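Home Workspaces, Unit 6: Desk Mats and Table Surfaces
Handout, March 15, 2024
Orvokki Kallio

Read this before you spend money on a mat. The Skeldale catalog says a large desk mat "transforms the way you work." I would like to see the evidence. A mat is a piece of material between your things and your table. It may cut glare, it may save the finish, and it will hide part of a surface you perhaps paid extra for.

Claims to be careful with:
Improves posture. No mechanism is offered.
Protects 100% of the table. It protects the part it covers.
Stays clean. See the next paragraph.

Black fabric is sold as the practical choice. I doubt it. A dark stain may well disappear into it, but dust does not, and you will be wiping it more often than the bare wood next to it.
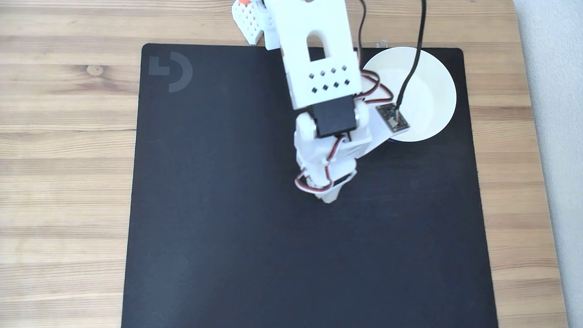 Fig. 5. Black mouse pad on a light wooden tabletop. Note the dust specks on the fabric.

Look also at the contrast between pad and wood. Some people find a dark patch restful. Laurențiu Onu argued last term that it makes the rest of the table look brighter and so more tiring. He had tested this on himself, so treat it as an opinion.

For the April session: measure your own table, mark out a mat in newspaper, and work on it for 6 days. Bring notes, including the dull ones. The Penari reading is optional and, in my view, too kind to cork.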